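제4장 노트북의 겉면 점검과 화면 파손

학습 목표
- 노트북 외관을 정해진 순서대로 살펴볼 수 있다.
- 화면 상단의 금과 긁힘을 구별해 기록할 수 있다.
- 접수표에 쓸 말과 쓰지 말아야 할 말을 가릴 수 있다.

시작하며

수리대 앞. 오전 10시. 손님이 노트북을 내려놓고 "화면이 좀 이상해요" 한마디 하고 간다. 무엇부터 볼까? 전원 버튼? 아니다. 먼저 눈으로 본다. 손은 그다음.

3장에서는 공구와 작업대를 다뤘다. 이번 장은 기기 자체. 분해는 5장까지 미룬다. 드라이버는 서랍에 넣어 둘 것. 나사 하나 풀지 않고도 알아낼 수 있는 게 꽤 많다.

스타빌 실습실에서 이 과목을 맡은 밀라그로스 에레로는 첫 시간에 전원 켜는 것을 금지한다. 학생들은 답답해한다. 그래도 접수표 84장을 다시 읽어 보니 외관 칸이 비어 있는 게 제일 큰 문제였다고 한다. "화면 깨짐". 끝. 어디가? 얼마나? 적혀 있지 않다. 나중에 손님과 말이 갈리면 방법이 없다.

그래서 순서를 정해 둔다. 화면 유리, 테두리, 힌지, 키보드, 트랙패드. 위에서 아래로. 늘 같은 순서로 하면 빼먹지 않는다.

화면은 꺼진 상태에서 본다. 검은 유리에서는 가는 흰 선이 잘 드러난다. 다만 반사에 속기 쉽다. 꺼진 유리에는 자기 키보드가 비치고, 조명이나 창문 빛도 맺힌다. 고개를 조금 움직여 볼것. 자리를 옮기면 반사, 그대로면 흠집.

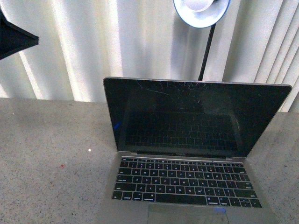

4.1 금과 긁힘

위쪽 가운데에 흰 선이 모여 있다. 가는 금이 여러 방향으로 뻗고 긁힌 자국도 섞였다. 왼쪽 테두리 옆의 파란 점은? 반사된 빛이다. 파손 칸에 적지 않는다. 트랙패드 오른쪽 위의 파란 빛도 반사로 보인다. 적기 전에 각도를 바꿔 한 번더 확인.

용어부터 정리한다.

금(균열): 유리 자체가 갈라진 선. 가지를 치는 경우가 많다.
긁힘: 표면에만 남은 자국. 대개 짧거나 한 방향이다.
복합: 둘이 같은 자리에 있어 나누기 어려운 것. 억지로 나누지 말고 복합이라고 쓴다.

주의. 금이 간 유리는 맨손으로 문지르지 않는다. 손톱으로 긁어 보는 것도 안 된다. 뚜껑은 양손으로, 천천히. 금 간 쪽을 잡지 않는다.

4.2 기록하는 법

위치, 모양, 범위. 이 차례로 쓴다. 원인은 쓰지 않는다. 떨어뜨렸는지 눌렸는지는 유리만 보고 알 수 없다. 손님이 말해 주면 "고객 진술" 칸으로.

나쁜 예: 떨어뜨려서 액정 나감.
좋은 예: 화면 유리 상단 중앙, 흰 실금 여러 방향, 긁힘 동반. 전원 꺼진 상태에서 확인. 표시 상태 미확인.

"액정"이라는 말도 조심. 겉유리와 그 안쪽 표시부는 따로 적어야 하는데 현장에선 뭉뚱그려 부르는 일이 흔하다. 켜 보기 전에는 유리 이야기만 한다.

하단 테두리의 제품명이 작아서 안 읽히면 짐작으로 쓰지 말 것. 모델명은 바닥면 표기나 구입 서류에서 옮겨 적는다. 니리스 접수표에는 이 칸이 맨 위, 솔레르 양식에는 맨 밑에 있으니 헷갈리지 안도록.

4.3 키보드와 트랙패드

화면이 끝났으면 아래로. 키가 빠진 곳, 들뜬 곳, 글자가 닳은 곳. 납작한 키는 옆에서 낮게 봐야 높이 차이가 보인다. 윗면에 광택이 있으면 빛을 고르지 않게 받으므로 얼룩으로 착각하기도 한다. 맨 윗줄 기능키부터 맨 아랫줄 스페이스바와 화살표 키까지, 한 줄씩. 좌우의 넓은 키는 양 끝을 따로 본다. 트랙패드는 모서리 먼저.

해 보기

1. 2인 1조. 한 사람이 보고 말하고, 한 사람이 접수표에 받아 적는다. 다 쓰면 역할을 바꾼다.
2. 두 장의 접수표를 나란히 놓고 다른 표현에 밑줄을 긋는다.
3. 베니토 킨타나가 만든 부록의 빈 양식을 쓴다. 외관 칸은 100자 이내.

다 쓴 접수표는 걷지 않는다. 5장에서 뚜껑을 열 때 다시 꺼내 쓴다.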